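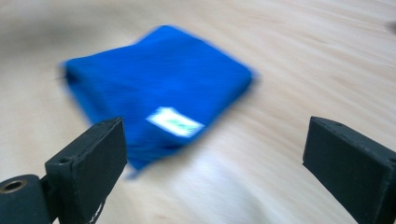 Hokitari Flat Pouch, royal blue
Item 3374

Small square fabric pouch for cables, chargers, pens, tea bags, whatever is rolling around the bottom of your bag. Blue outside, with a small white label on the front.

The maker, Giritz, calls this an "everyday organiser system". It is a pouch. We stock it because the one before it, the Rakena, came back with split seams too often, and this one so far hasn't.

What Giritz says, and what we think

"Holds all your travel essentials." Depends how you travel. A phone charger, a short cable and earbuds go in fine. Add a power bank and it goes fat along one side and won't sit flat in a drawer.

"Water resistant." Light rain, maybe. We wouldn't put a passport in it and walk through Loncombe in March.

"Colour stays true." Nazma Munasinghe in our shop has washed hers 13 times, cold, and says the blue is a bit duller at the corners. She still uses it.

"Padded for protection." There's a thin layer of something. Don't trust it with glasses.

Care
Cold hand wash, dry in the shade. No dryer. Don't iron the label.

Delivery and returns
Orders leave the Loncombe shop within 72 hours, weekends not counted. Unused pouches can come back within five weeks. If a seam goes, send us a photo and we'll sort out a replacement.

Other colours
Giritz keeps promising a grey. We'll list it when we have it on the shelf.

Questions about sizes or bulk orders go to Fasil Tekleab at the front counter.

Page last checked March 13, 2020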